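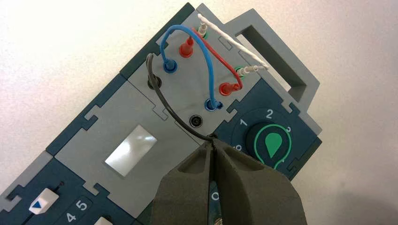
Istbridge Makers and Menders Forum
Workshop > Automation and Robotics

Thread: Can a machine do the boring jobs yet? Home or shop floor

kettleblack
Posted 2025-05-02

I run a small repair bench in Istbridge. Mostly test gear and audio, a bit of control panel work. My sister keeps sending me clips of robots folding towels and asking when I'm getting one for the shop, and when she can have one for the laundry.

So, a straight question for people who have used these things. Leave out the demos. What household or shop job would you hand over today and walk away from? I have a robot vacuum and I don't count it, as I spend as much time picking up cords before it runs as I used to spend vacuuming.

At the bench, the job I'd most like to be rid of is patching leads. Plug in, take a reading, pull out, move to the next socket. It's dull and I get it wrong when I'm tired.

---

ohmsweetohm
Replied

Patching is a good test and harder than it looks. The plug is rigid and the socket is fixed, so that end is fine. The trouble is the cable between them. It has its own spring to it and it pulls the plug off line just when you want it straight. Add a few other leads looped over the same panel and the arm has to get past those without dragging one out.

We tried it where I work with a two-finger gripper and banana leads. Gripping the plug by the body went all right. If it ended up holding the plug on an angle, it would press the tip against the rim and sit there.

I would not walk away from it.

---

torquewrench_tam
Replied

I'll disagree. We've had a Pollar arm on our test line since last June doing almost exactly this. Four sockets, same four leads, same order. It has passed 1000 insertions between services and I've stopped watching it. You need a decent fixture and a force limit on the push. If it feels the rim it backs off and spirals in small steps until it drops.

People say "not ready" and mean "not ready with no setup". A drill press isn't ready with no setup either.

---

ohmsweetohm
Replied

Same leads, same order, in a fixture. That's a pick and place cell. Kettleblack is asking about a repair bench where the unit changes every hour.

---

torquewrench_tam
Replied

He asked what you'd hand over today. I told him what I handed over.

---

kettleblack
Replied

Fair from both of you. Tam, how long did the setup take, all in? And what happens when a lead isn't where it expects?

---

torquewrench_tam
Replied

Two of us, 16 days, and that includes making the lead holder twice. The first one let the plugs rotate. If a lead is missing the gripper closes to zero width, it flags and stops. If a lead is there but the cable has flopped across a socket, it depends. Usually it shoves it aside. Once it didn't, and it bent a plug. We put in a clip to hold the slack after that.

---

mrs_pegbasket
Replied

Household side here. I've got arthritis in both thumbs and I'd love some help, so I pay attention to all this. What I want is the small stuff. Turning the stiff knob on the heater, pushing the plug into the power point behind the couch, sliding the latch on the laundry window. All the clips I get shown are towels. I can fold a towel.

Is turning a knob difficult for them? It doesn't sound difficult.

---

Edgardo Aquino
Replied

Knobs are among the easier ones, Mrs P. If the arm can see the pointer and get its fingers either side, turning it to a number is reliable enough. Sliders are similar, though a short slider knob gives the fingers very little to hold and they can skate off the top.

I teach the automation short course at Calimlim and we use task boards for this. Knob, slider, plugs and leads on one board, and the students move the board between attempts. Moving it is what sorts them out. Nearly every group gets the knob the first week. The leads take the rest of the term and some groups never get both ends in.

Your heater knob is different from ours in that it's down near the floor, probably next to a wall, and the arm has to be there in the first place. Getting a machine to the knob is the expensive part.

---

mrs_pegbasket
Replied

Thank you, that's clear. It is next to a wall. There's also a cat bowl.

---

fencepost_error
Replied

I'd go further than Edgardo. A home robot that does ten small jobs at 95 per cent each is a nuisance, as you have to check all ten. I looked at the Drondent home unit at a trade show and the fellow beside it had a tablet in his hand the whole time. I asked if he was driving it and he said "assisting".

For Mrs P I'd spend the money on a lever handle for the knob and a power board brought up to bench height. Any occupational therapist can set that up in an afternoon.

---

torquewrench_tam
Replied

95 per cent is your number, where is it from?

---

fencepost_error
Replied

Made it up for the argument. Pick your own. Anything short of what you'd accept from a dishwasher and I don't want it in the kitchen.

---

ohmsweetohm
Replied

Coming back to the bench. Kettleblack, have you thought about a switching matrix? Wire all the leads to a relay box once per unit type and let software do the swapping. No arm, no gripper, no cable flopping about. You'd still do the first hook-up by hand but after that it's quiet.

---

kettleblack
Replied

I have, and for the amps I see most often it would pay off. For the odd stuff I'd be building a harness for one repair.

---

Edgardo Aquino
Replied

Relay box for the common ones, hands for the rest. If you want to see how an arm copes, the workshop is open to visitors once the students have finished up in June. Bring a panel of your own and some leads the arm hasn't seen. I'd be interested to watch it, and I expect it will take a while.

---

torquewrench_tam
Replied

Bring the worst one you've got. I'll come too, and I'll bring my lead clip.

---

kettleblack
Replied

Done. I've got a patch panel with sockets so worn that half the plugs lean. Will message you both for the address.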